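Workshop notebook, Thursday, late morning

Third round on the limewash for the Pirville stairwell. Batch two dried chalky and came off on my sleeve, so I'm going back to the older recipe: Craddock putty, strained twice, and the pigment soaked overnight before it goes anywhere near the bucket. Weighed out 300 g of putty and 16 g of yellow ocher for the small test. I was heavy-handed with the ocher last time and the wall looked like custard!

Water is the part I keep fiddling with. Batch two got 125 ml more than the sheet says (my fault, I was pouring and talking) and it ran straight down the board. This morning I held back and it brushed on like skim milk, the way it should.

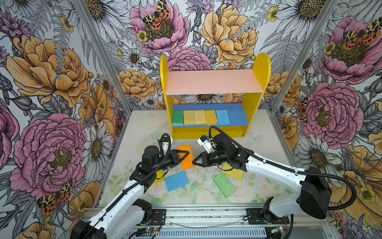
Color is still the sticking point with the client. They want a yellow that stays warm on the north side of the stairs, and every chip I make goes lemony in the window light. The one I keep coming back to sits near the mustardy sponge on the blue shelf, a notch deeper than the two pale yellow ones, and I'd take it one notch duller again for a wall. Limewash dries so much lighter than it goes on that I have to mix something that looks plain wrong in the bucket – then wait a day and hope. I've started brushing a stripe on scrap plaster and leaving it by the door before I judge anything.

Brushes: the big Storby block brush is shedding again. Picked hairs out of two coats. Soaked it over lunch and will try once more, otherwise it goes to the priming pile and I'll use the oval one.
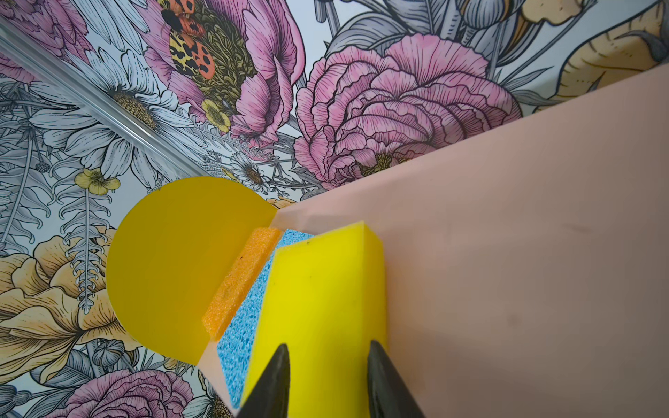

Yellow, blue and a strip of orange against the pink panel.

After lunch. Second coat on boards four and five, cross-hatched, damped down first with the mister. Board four took it nicely. Board five has the Mamex filler patch in the corner and the patch is grinning through – a darker ring, very obvious from the side. Might need a casein primer over filler from now on. Ask whoever did the last stairwell what they used.

Putty left in the tub: 1,055 g, lid on, water on top. Enough for two more tests but not for the wall, so reorder before the weekend.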